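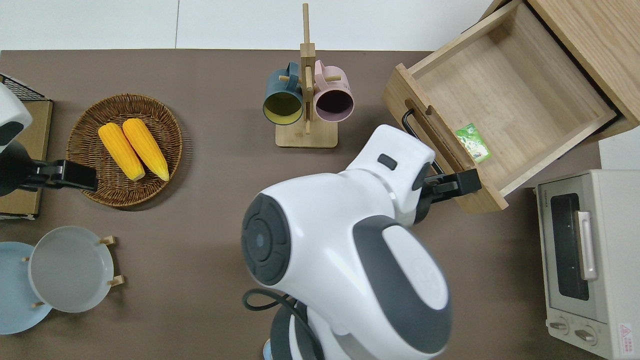 The brown table as it stands: mug tree, drawer, plate rack and mini oven

Forum > Kitchens & Dining > Small spaces

Mug tree on the table, yes or no?

teasel_and_twine wrote:
Right, I need outside opinions because I've been staring at this too long. We've got 162 cm of table doing the job of a worktop until the proper units go in (August, if Drindmont ever ring me back). So everything lives on it. The mug tree is at the back with a teal mug and a pink one, the wicker basket is on the left with the sweetcorn in, plates are upright in the wooden rack, and the toaster oven has the corner. Then there's the little wooden cabinet with the drawer, which I love and will not be parted from!

My question is the mug tree. It's tall, it wobbles when I wipe round it and I keep thinking hooks on the wall would free up the space. But I do like seeing the pink mug first thing. What would you do?

potting_shed_kev wrote:
Hooks. Every time. Mug trees are dust collectors and you only ever use the two mugs at the front anyway.

marmaladehen wrote:
Oh no, keep it! It suits the plate rack, all that wood together looks lovely (and the yellow inside the teal mug is gorgeous, where's it from?). If anything I'd move the corn. Sweetcorn wants to be in the fridge, it goes starchy ever so quickly left out in a basket.

teasel_and_twine wrote:
The teal one is Lolarby, they did them a couple of years back in five colours. I paid 29 quid for a pair and have felt guilty ever since. The corn is tonight's tea so it's safe!

brackenside wrote:
I had the same style of drawer cabinet on my worktop and ended up putting it on the floor of the larder. You've got it pulled open in the photo and it takes up a fair bit of room like that. What do you keep in it? Looks like one green and white packet and not much else, so is it earning its place?

teasel_and_twine wrote:
Ouch. Fair though. It's meant to be for packets and sachets, the sort of thing that falls down the back of a cupboard. I've only just started sorting it. The black handle is what sold it to me, if I'm truthful.

potting_shed_kev wrote:
So you've got a whole cabinet for one packet and you're asking about the mug tree? Wrong culprit.

marmaladehen wrote:
Kev, she said she's only just started on it. Mine was empty for months and now I can't shut it for yeast and gravy.

lowergate29 wrote:
Bit of a different point, but how much room have you left round the toaster oven? Ours is an Alora and the book that came with it was quite strict about keeping the sides and back clear. I'd sort that out before worrying about mugs. I wouldn't want anything wicker near it either, though yours is well over the other side.

teasel_and_twine wrote:
Good shout, I'll dig the instructions out on Thursday when I've got the house to myself. It does get hot on top.

brackenside wrote:
Going back to hooks, check your wall first. I put up a Talpur rail that was 549 mm long, straight into old plaster, and it came down in the night with four mugs on it. I'd go for a shelf with hooks underneath, 300 deep at the very most or you'll bang your head on it.

potting_shed_kev wrote:
That's the plaster's fault, not the rail's. Proper fixings and it would have been fine.

brackenside wrote:
I used proper fixings, thank you.

marmaladehen wrote:
Could you swap the tree and the plate rack over? Then the tall thing is at the side and you're not reaching past it. Costs nothing to try.

teasel_and_twine wrote:
Ooh, hadn't thought of that. The rack's only got the pale blue plate and the grey one in, so it's no bother to shift. I'll give it a week like that before I go near the wall with a drill. Kev, I'm still keeping the cabinet.

potting_shed_kev wrote:
Thought you might. Put your teabags in it at least.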